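March, first thing after coffee

Okay, picking up the council records thread where I left it. Geert Van den Broek forwarded me the whole email chain about the Claeys parking contract, and the timestamps are a mess! The mail server shows one hour, the PDF printouts show another, and the press office quotes a third one in its statement. I spent most of the morning lining them up in a spreadsheet (tab is called "who knew when", sorry Mieke).

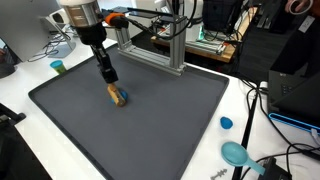

Notebook vol. 2, p. 30

Got the parser to read the forwarded headers finally. The printouts were saved by somebody in a different time zone, so the mayor's reply looked like it came before the question. Shifted everything to local time and now the order makes sense — mostly. There are still two messages with no header at all, just pasted text. I'm leaving them out of the timeline until Geert can ask the clerk for the originals.

Mieke Dewulf thinks we should run the attachments through Tadance as well, to see which draft of the contract went out with which email. Good idea, but it chokes on scans. Hirkis did fine on the short memo and then skipped every page with a stamp on it. Grr.

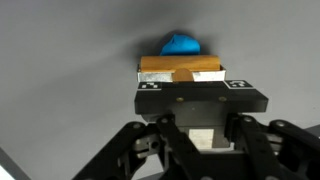 Last changed: March, 2 p.m.

Tried the scans again at a higher resolution and the stamped pages came through. The Storkier letter is in there too, filed under the wrong subject line, which explains why I couldn't find it before lunch. It mentions a phone call with the mayor's office but gives no date (of course).

Still to do: ask for the call log, rename the files so the draft order is clear, send Mieke the cleaned-up sheet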